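Drawers That Stick, Squeak and Swallow Your Scissors

Filed under: Around the House

I grew up in a house where every drawer had its own personality, and you learned which one needed a hip bump and which one had to be lifted a little on the left before it would budge. I thought that was just how drawers were until I moved into my first place and found one that slid open with a finger! So here is everything I've picked up since then, mostly by doing it wrong first.

Start by emptying the thing. I know, I know, you only want to fix the sticking, but a drawer packed to the brim will drag no matter what you do to it, and half the time the trouble is a wooden spoon or a takeout menu that has slipped over the back and wedged itself behind. Pull the drawer all the way out and feel around in there with your hand (a flashlight helps, if you don't care for surprises).

Next, rub the runners with a plain candle stub. White is best, as the colored ones can leave a mark. Go over the bottom edges of the drawer sides too, and then slide it in and out 8 times or so to work the wax along. Bar soap will do in a pinch, but it gets gummy by August in my kitchen, and then you're scrubbing it off with a toothbrush.

If wax doesn't do it, look for shiny spots on the wood. Those are the places that rub. Give them a few strokes with fine sandpaper, try the drawer, and give them a few more. Go slowly, please. I once sanded so cheerfully that the drawer rattled in its opening ever after, and I had to stick felt tape down both sides to quiet it. 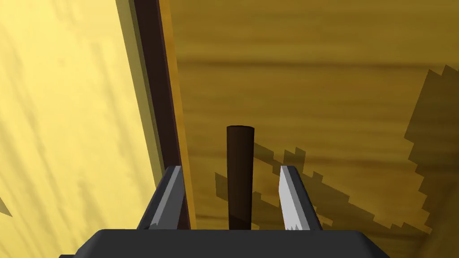
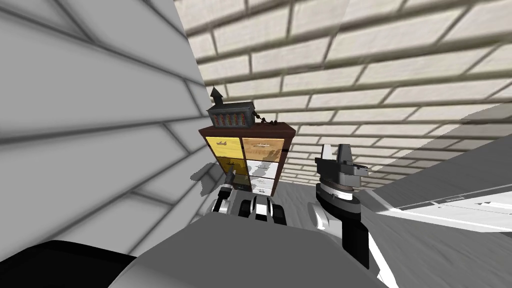

Now, about knobs and pulls. A loose one is nearly always a screw that has backed out, and tightening it from the inside takes less time than finding the screwdriver. If it just spins, the hole has worn too big. Dip a couple of wooden toothpicks in wood glue, poke them in, snap them off flush and leave it all overnight before you put the screw back.

Painting the fronts is a lovely job for a rainy weekend, and you don't need much paint. Take the pulls off first and put them in a jar with their screws. Two thin coats beat one thick one every time, and do keep the paint off the top and side edges, or you'll be right back to sticking.

For musty drawers, leave them out in the fresh air for an afternoon and set a saucer of baking soda inside when you put them back. I did this with 11 drawers one May, up and down the stairs all day, and the whole upstairs smelled better for it.

Write in and tell me what you keep in your junk drawer. Mine has three tape measures in it and I still can't find one.

More from this section: Getting Candle Wax Out of a Tablecloth / Quieting a Squeaky Stair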